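Dusting and Shelf Care: August Gallery
Anport Center for Household Studies, Cleaning Tools Section
Posted 17 Aug 2026

The Cleaning Tools Section maintains a continuing record of common dusting tools and the furniture on which they are used. The present gallery concerns the chenille duster, a tool suited to open shelving, desk surfaces, and the narrow gaps between furniture and floor. Members of the public may use these pages for home or classroom reference.

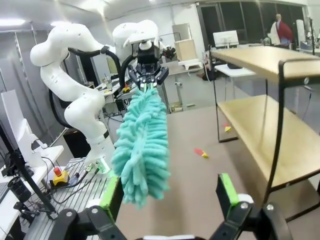 Chenille duster with a long, full head, near a two-tier shelf unit with light wooden boards and a black metal frame.
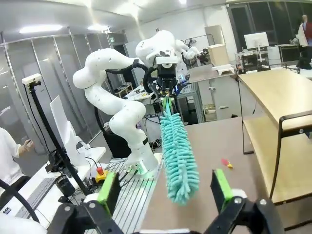 The teal strands and short green handle of the duster, with desks and tall gray cabinets in the same room.

Ryota Sasaki writes that his household changed to a chenille duster two years ago and has kept to it for shelves and blinds, but that he would caution readers against fabric softener. His first duster was washed with softener on three occasions and afterward pushed dust along the shelf without holding it. A replacement head, washed only in mild soap and dried on a line, has given him no such trouble. He also asks whether the section intends to cover dusters with extension poles, as his bookcases reach the ceiling.

The section thanks Mr. Sasaki for his letter. Extension poles will be treated in a separate gallery, together with the care of high shelving and ceiling fixtures.

Notes on use

Shelves should be dusted from the top board down. Small items are to be lifted and set aside before the board is wiped, and returned once the board and the items themselves are clean. The duster should be drawn toward the user in one slow pass. Quick strokes scatter dust onto the boards below and should be avoided.

Electronic equipment should be switched off before dusting. Screens are best cleaned with a separate flat cloth.

Notes on washing

Shake the head outdoors after each use. When it has become gray or matted, wash it by hand in lukewarm water with a small amount of mild soap, rinse until the water runs clear, and hang it with the strands down. Heads that can be removed from the handle may be machine washed at 30 degrees Celsius if the label allows. Allow the strands to dry fully before storage.

Visitors wishing to consult the printed care sheets may request sheet 426 (chenille and microfiber heads) or sheet 671 (open shelving) at the Sakamoto Reading Room. Corrections to the captions should be addressed to Dinesh Bajpai, Cleaning Tools Section.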